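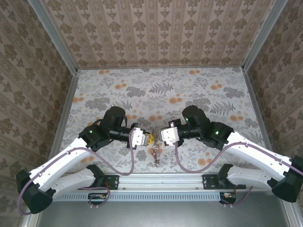

Do felt desk dividers cut down the noise of somebody on the phone? A little, if they come up above head height when you're both sitting down, and hardly at all if they don't.

Imre Hajdu wrote:
> We've got the low Jelard ones between every pair of desks and I can still
> hear every word from the sales end. Before I ask Larkgate for a price on
> the tall version, has anyone on the list tried them? They want 342 a
> panel, which seems steep for felt.

Hi Imre,

We went through all this in April when we moved upstairs. Fathima got two of the tall ones on loan and we put them either side of her desk for a fortnight. She liked them, I could still hear her perfectly well from the kitchen – but then our ceiling is bare concrete and everything bounces off it.

What helped more was hanging panels over the sales desks. Ours are Plurum, the 100 mm thick ones, and the lot came to 528 with the hooks. Javiera thinks they look like giant crackers. Fitting took a morning and a borrowed ladder!

If you do go for the dividers, ask what the feet are like. Ours wobbled on carpet and the clamps didn't fit the Bucur desks at all (rounded edge).

You're welcome to come and have a listen, mornings are noisiest.

Nazma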